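Handout 6 – Two-arm bench build, shared workshop section

Read this before you come to the Rirkwood space. It covers wiring checks, gripper setup and the first soft-object task. Bring your notebook and the joint table from Handout 5.

## 1. Before power

- Check that both arm bases are bolted down. Hand-tight is not enough.
- Trace each arm cable from base to wrist. Leave enough slack for full wrist rotation in both directions.
- Confirm the encoder offsets in your config file. The left shoulder should read 2,037 at the home pose. If it reads anything else, re-home before you change the file.
- Keep the speed limit at 34 percent until your arms have passed the sweep test.

The Stetdale controller board does not remember the speed limit after a restart. Set it again every time.

## 2. Gripper force

Rigid parts forgive a lot. You can over-grip a wood block and never notice. Thin plastic is different: too much force and the fingers stretch it, too little and it slides out as soon as the other arm pulls.

Start at 75 on the force scale and come down in small steps. Write down the lowest value that holds through a slow lift. Do this for each arm separately, as the left and right fingers wear at different rates.

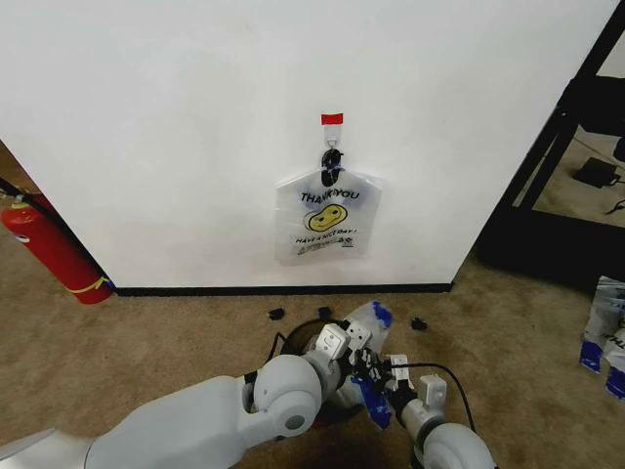

Soft objects are hard for a planner because their shape changes every time they are touched. A stored model of a bag is of little use once a finger has closed on it. Pick features that stay put. With the THANK YOU bag on the wall, the handles loop over a small white hook, and the strip of red tape directly above the hook is a much better target for the camera than the wrinkled plastic below. Find the tape first, then search down from it for the handles.

For a bag held in a gripper, there is no such fixed point. Use the fingertip position from the joint angles and treat everything past it as unknown.

## 3. Exercise

1. Run the color threshold for red and save the mask.
2. A fire extinguisher will pass the same threshold. Add a size filter to remove it.
3. Estimate the hook position from what is left.
4. Move one arm to a standoff pose and stop. Do not close the fingers yet.
5. Repeat from 2 different base positions and compare the estimates.

Hand in the masks and your force values. The Whiteley reading is optional this time.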